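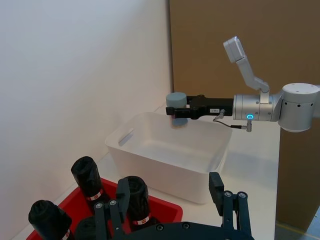 Sorting of small goods starts again at Kaczorowski Hall

24 Sep 2026

The lending store at Kaczorowski Hall in Pondthorpe has begun to put its small goods in order before the autumn opening. The work is done on a white table, with open plastic bins and a red tray, and it will continue for four weeks. During this time the store stays closed for borrowing, but returned things are still accepted at the side door on Carnine Street.

The store lends out household and party things to people in the town. It was opened in March, and over 64 households are now registered. Many of them bring back several small pieces at once in the same bag, and in the summer months these bags were simply put on the shelves as they came. By the end of August it was difficult to find anything smaller than a saucepan.

"We had good shelves and a good list, but the list did not agree with the shelves," said Halina Ziółkowski, who keeps the register. "A person came for a set of napkins and I gave her a bag, and at home she found curtain hooks in it. She was very kind about it. She brought the hooks back the next day, and also a cake."

The new arrangement was proposed by Leszek Olszewski, who worked for many years in the parts department of the Eron bicycle shop. Everything small is first brought to the table. From there it goes into one of the bins, according to its kind, and soft things are kept apart from hard ones. Only when a bin is sorted does it receive a label and a line in the register. Things which stand upright by themselves are put in trays, so that a person can take one without moving the others.

Mr Olszewski said that he did not want lids. In his opinion a bin with a lid becomes a place where people hide what they do not know how to sort. His sister, Wiesława Olszewski, would prefer lids, at least for the textiles, and the question will be discussed again when the dusty part of the winter comes and the heating is on.

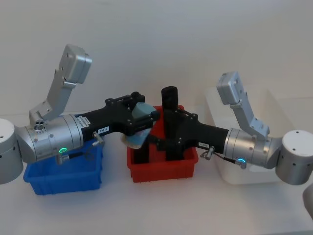

The colours also have their meaning. Red is for the things that must still be checked, and white is for the things that are ready for the shelf. This rule was agreed last week and it is written on a card by the door, together with the opening times. Blue has no rule yet, and other colours may be used later if the store receives more bins of a suitable size -- until now it has been hard to find ones that fit on the shelves lengthwise.

There has been some discussion about what to do with goods that have no partner, for example a jug lid without a jug. Zbigniew Nowakowski, who looks after repairs, has asked that they are not thrown away before he has seen them. He will keep such pieces until Christmas in the small room behind the stage. After that they will be offered at the door for anyone who can use them.

Borrowers are asked to help in a simple way. Things should come back clean and dry, and soft goods should be folded and not packed around hard ones. It is better to use two small bags than one large bag. If something is broken, a note with the name of the borrower should be put inside; there is no charge for ordinary damage, and Mrs Ziółkowski says that she would much rather read a note than make a telephone call.

Not everyone is happy about the closing. Dariusz Kubiak, who borrows tableware for the chess evenings, told this newsletter that four weeks is a long time for a store of this size. "I understand that it must be done," he said, "but we have a tournament in October and now we will drink our tea from paper cups." The store has answered that large items already on the list, such as folding chairs and urns, can be reserved by telephone as before.

The side door is open for returns on Tuesdays between 4 and 6 in the afternoon. New donations of small goods are not accepted until the sorting is finished. Empty plastic bins, open at the top and without cracks, are welcome at any time and can be left inside the porch.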